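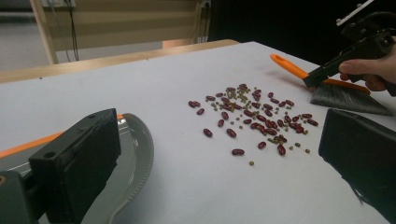
Reading time: 6 minutes

Can a Machine Sweep Up Beans?

Sweeping a table is a small job. A person takes a brush, pushes the mess into a pile, and moves the pile onto a plate or into a dustpan. Most children can do it by the age of four or five. Machines are still learning.

This page explains why. It uses one chore, clearing spilled beans, and looks at what a machine has to do at each stage.

What is on the table

There are two kinds of beans in the picture. The long, shiny, dark red ones are kidney beans. The small, round, green ones are mung beans. They are mixed together, and they do not behave the same way when something pushes them.

A kidney bean is oval. It can slide, tip, or turn to point in a new direction. A mung bean is closer to a ball, so it rolls. One push from a brush may move a kidney bean a short way and send a mung bean much farther. A machine that has practiced only with kidney beans may lose the mung beans off the side of the table.

Seeing the beans

A machine sees with a camera. The camera turns the view into a grid of tiny colored dots called pixels. A computer program then has to decide which dots are bean and which are table.

Dark red on white is fairly easy. Shiny surfaces are harder. Light bounces off a kidney bean and makes a small bright spot, and to a program that spot can look like a piece of white table. Shadows cause the opposite problem. A program may take a shadow for part of the mess and try to sweep it.

Beans that touch are also difficult. Two kidney beans lying end to end may be read as one long bean. For sweeping, this matters less than you might think, because the brush moves both. For a job such as sorting the red beans from the green ones, it matters a great deal.

Holding the brush

A gripper is the part of a machine that does the work of a hand. Many grippers have only two fingers, and the fingers move in one way: together and apart. Your hand has 27 bones and can change its hold on a brush while you sweep. A two-finger gripper squeezes the handle and keeps squeezing.

Too light a squeeze lets the brush twist when the bristles meet the table. Too hard a squeeze can bend or crack a plastic handle. The machine also has to know where the tips of the bristles are. It cannot feel them. It must work this out from the camera view and from the angle of the brush.

Not every gripper is fixed to a robot. Some are made to be held by a person. The person does the chore with the gripper in place of bare fingers, and a camera on the tool records it. These recordings can be used as lessons for a robot that has similar fingers. In the picture, a person's hand is around a black gripper, and the gripper holds a small brush with an orange handle.

Pushing the right amount

Bristles bend. If the brush is too high, the tips pass over the mung beans and leave them behind. If the brush is pressed down hard, the bristles spread out flat, and when they spring back they can flick beans away.

The best height is different for every brush, and it changes as a brush gets old. People adjust without thinking about it. A machine needs either a sensor that measures force or many examples to learn from.

How a machine practices

Hernán Cáceres teaches machines to do kitchen jobs at a workshop called Trergate. His group recorded 1329 sweeps with beans, rice, and dry pasta, and used them to train a robot arm named Mirkitz.

"The first stroke is usually good," he says. "The last three beans take longer than all the others."

In one test, Mirkitz was given 24 spills to clear. It cleared 20 of them completely. In the other four it stopped with beans still on the table. Twice it had swept a bean behind the plate, where its camera could not see it. A bean that cannot be seen does not exist for the program, so Mirkitz reported that the job was done.

The longest run took 228 seconds. You could probably do the same job in ten.

So, can machines do this chore yet?

Partly. A trained machine can clear a small spill from a flat, well-lit table with a brush it has used before. Change the brush, the table, or the kind of mess, and the results usually get worse. Wet messes are a separate problem – a brush spreads them.

Machines do better at cleaning jobs that stay the same every time. A robot vacuum moves over a floor and sucks up whatever is under it. It does not pick up a tool, and it does not need to know what a bean is.

Try it yourself

You will need a handful of dry beans of two sizes, a small brush, a plate, and a table. Ask an adult before you start, and keep dry beans away from very young children and pets.

Scatter the beans on the table. Hold the brush between the tips of your thumb and one finger only. Close one eye. Now sweep the beans into a pile without changing your grip.

Do it again with your whole hand and both eyes open. Write down how long each try took, and how many beans ended up on the floor.

Words to know

Gripper: the part of a machine that holds things.
Pixel: one tiny dot in a digital picture.
Sensor: a part that measures something, such as force, light, or heat.
Train: to give a computer program many examples so that it gets better at a job.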